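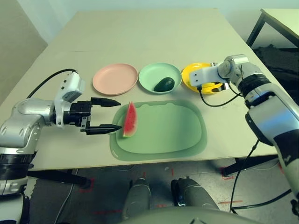
JAKCOMBE, Sat 3 February

The serving tray is underrated as a piece of kitchen equipment, and most households use it badly. It comes out for guests in December and spends the rest of the year upright beside the oven. I would argue for leaving it on the table.

My case rests on fruit. A slice of watermelon leaks from the moment it is cut. On a flat plate the juice reaches the edge quickly, and on bare timber it leaves a mark. A tray with a raised lip holds the liquid and can be rinsed in one go. The translucent green one has the lip and the rounded corners, and rounded corners are easier to wipe out than square ones.

An avocado has different requirements. Whole, it is dry and it rolls. It belongs in something slightly deep, such as the mint-green plate, where it stays put until somebody wants it. The pink and yellow plates can then be kept for serving. Colour is a practical matter in a shared kitchen: people remember "the green one" far longer than they remember a label.

The usual objection is space. My table in Stoven is 138 centimetres long and 66 deep, and a tray 26 centimetres deep leaves ample room behind it for a row of plates. Anyone with a smaller table should give up a plate before giving up the tray.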